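Mundville Supporters Help Board > Transfers and Squad Rules

Our player has signed a pre-contract with another club. Can we still select him until the season ends?

Asked by bellorness_reserves
Views: 811

Hello to all. I am helping with the registrations for Bellorness, we play in the second level of the district league. I moved to this country four years ago and before that I knew football paperwork only from another system, so please excuse me if my question is very basic.

Our left back has told us that he signed a paper with Jullel Town for the next season. He was open about it and there is no bad feeling, at least from his side and from mine. His registration with us is valid until the last day of the season. We have 13 league matches remaining and also the cup, and in the cup we could meet Jullel in the semifinal if both teams win.

Our manager wants to continue to select him. But two people in our club say we are not allowed, or that it is allowed but Jullel can ask us to release him already in the winter window. One of them says also that if we play him in the cup now, he is "cup-tied" and Jullel can complain to us about this. I have read the district handbook two times and I find the word pre-contract only once, in the part about transfer fees.

My questions are these:

Can we select him normally in the league?

Can we select him against Jullel in the semifinal, if it happens?

Must we inform the league about the paper he signed, or is it only a matter for him and for Jullel?

Thank you very much in advance. I would like to have this clear before Saturday, when we have to send the squad list for the next cup round.

3 answers

Answer from offside_since_school
Marked as helpful by 13 readers

I did the registration work for a club at the same level for several seasons, so I can answer most of it. Please check the handbook of your own district too, because the numbers of the rules are not the same everywhere.

Your first question is the easy one. The player is registered with Bellorness until the end of the season. A pre-contract is a promise about the future. It does not move the registration, and only the registration decides for whom he can play. So you select him in the league exactly as before. Jullel cannot ask you to rest him, and they cannot call him for their own matches, also not for friendly matches, unless you give written permission.

About the winter window: Jullel can make you an offer to take him earlier. You can say yes or no. If you say no, he stays until the end of the season and the pre-contract is still good for summer. I have seen clubs become nervous because the other club wrote a letter with a strong tone. A strong tone is not a rule. In one case we received a letter which said that we had 500 hours to answer, I still do not know where they found this number. We answered politely that the player was not available and this was the end of it.

Regarding the cup, you have two different matters and your colleagues have mixed them.

The expression cup-tied means that a player who has already played for one club in a competition cannot play for a second club in the same competition in the same season. If he stays with you until summer, it has no effect on anybody. Next season is a new competition and he starts clean. It would be a problem for Jullel only if you agreed to let him go in the winter, and then it is their risk and they should ask before they sign. You have no duty to keep him out of cup matches for the comfort of another club.
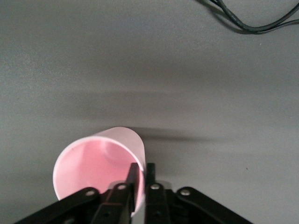
The semifinal against Jullel is more delicate, but in my district it was permitted. He is your player on that day. The rule that people often have in mind is the one for loan players, who normally cannot play against the club that owns their registration. Your left back is not on loan, so this rule does not touch him. Look in your handbook under temporary transfers and you will see that the text speaks only of those.

There is also the human side. If he plays and makes a mistake in the last minute, some people on the touchline will say ugly things. I would let the manager speak with him in private and ask how he feels about it. We had a midfielder in the same position, he wanted to play and he was our best man in the match. Another one asked to be on the bench and we respected it. Both decisions were fine with the league.

For the third question, in my time the buying club had to inform the present club in writing before it started to talk with the player. Did you receive such a letter from Jullel? If not, you could ask for it in a friendly way, for your file. The league office did not want to see the pre-contract itself until the transfer form was sent in summer. I am not sure if this has changed. I would send the office a short email with the question, and keep the answer together with the squad list.

One more thing, which has cost a club that I know three points. Check that the end date on his registration card is really the last day of the season and not the last day of the league. If the cup goes longer than the league, he could be unregistered for the final.

Comment from bellorness_reserves
Thank you, this is more than I hoped. I have checked the card and it has the later date. About the letter, we have received nothing from Jullel, but our old email address was closed in October, so perhaps they sent it there. I will ask them.

Comment from offside_since_school
Yes, ask first. It is very possible that it is only the address.

Answer from MandagiEnd

Of course you can play him. Every season this happens in the big leagues, half the players have signed for somebody else by spring and they all play. Just pick the team.

Comment from touchline_671
For professional clubs the rules are different in some points, for example how early the player may sign. I would not compare too much. But the result is the same here, I agree.

Answer from touchline_671

I want to add a small point to the long answer above, with which I agree in general.

When I was at Mandagi we had a competition rule for the cup that was not in the handbook. It was on a separate sheet that came with the draw, and it said that every player had to be registered 13 days before the semifinal and that a change of the registration after this date made him not eligible. For your left back nothing changes if you do nothing. But if your club thinks to renew his card, or to correct a mistake in it, please do it before such a date or wait until the cup is finished. We corrected the spelling of a name and it was counted as a new registration. We won the appeal, but it took many weeks and the final had to be moved.

So my advice is to find the sheet for your cup, if you have one, and read also the back side.

Regarding the permission for training, it is good to know that some clubs invite the player to "only a training" before summer. If he is injured there, your insurance may not pay and theirs also may not. I would tell him this in a friendly way, he is perhaps not aware of it.

Comment from bellorness_reserves
We have this sheet! It was in the envelope with the draw. In our case it says seven days. I have sent now the squad list with his name on it, and the question about the letter went to the league office this morning. I will write here what they answer.

This question is open for new answers.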